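Radiology Users' Forum — Equipment and Service Planning
Thread: Replacement of the second CT scanner at Nellton

Posted by Freya Sowerby, Wednesday

Colleagues are invited to comment on the proposed replacement of the second CT scanner at Nellton. The present scanner is close to the end of its service contract, and the department must decide whether to buy a conventional model or one of the newer photon-counting machines.

The draft business case favours the newer type. It is expected to give finer detail in small bones and vessels, often at a lower dose. The cost is considerably higher, and the reporting workstations would need additional storage. Comments on dose, training and patient flow would be particularly welcome.

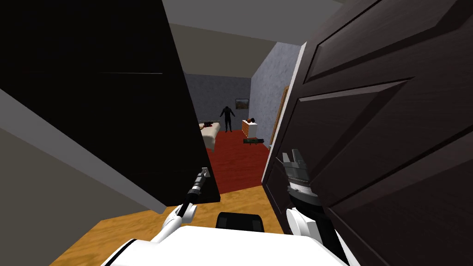 Kęstutis Kuusk replied that he could not support the draft in its present form. The waiting list at Nellton is made up largely of routine chest and abdominal work, and a conventional scanner would deal with it perfectly well. He asked that the difference in price be set against the cost of 2 further radiographer posts before any decision is taken.

Posted by Endang Majimbun

I would ask members to read the section on follow-up scans before reaching the same view. Patients under long-term review may be scanned many times, and a lower dose at each visit is of real value to them. The trial at Vustidthorpe covered 200 patients, of whom 34 had metal implants. Reporting staff there found the implant images much easier to read.

I accept that the trial was small — it was not designed to settle a question of purchase.

Posted by Kęstutis Kuusk

The point about implants is a fair one. However, Vustidthorpe receives orthopaedic referrals from the whole region and Nellton does not. I remain of the opinion that those patients should continue to be sent there.

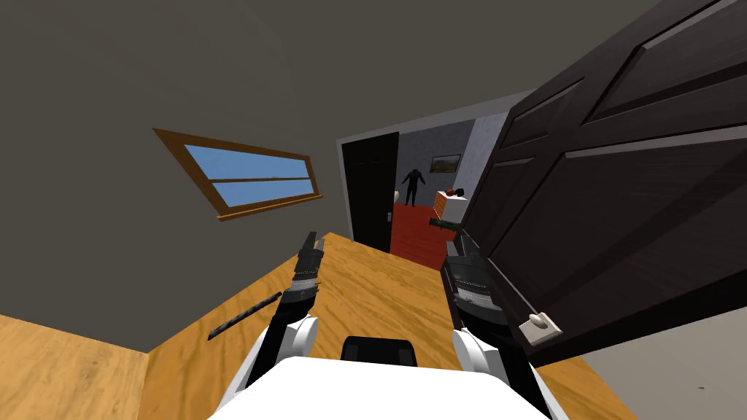 Storage and reporting software

Posted by Kamarul Oei

The draft allows for 20 per cent more archive space. In my view this is too low. If the full data from each scan are kept, the present archive will fill well before the next budget round. The department should first agree which data are to be kept and for how long.

It should also be confirmed in writing that the Flenivel reporting software can open the new image types. The supplier, Harahap, has said only that an update is planned.

Posted by Yoga Saragih

I support the request for written confirmation. A similar assurance was given when the mammography units were changed, and staff used two separate viewers until February.

Posted by Freya Sowerby

Thank you for these comments. The storage figure will be reviewed and Harahap will be asked for a dated commitment. The staffing comparison requested by Kęstutis Kuusk will be added as an appendix. The recommendation itself stands for the present, and his objection will be recorded with it.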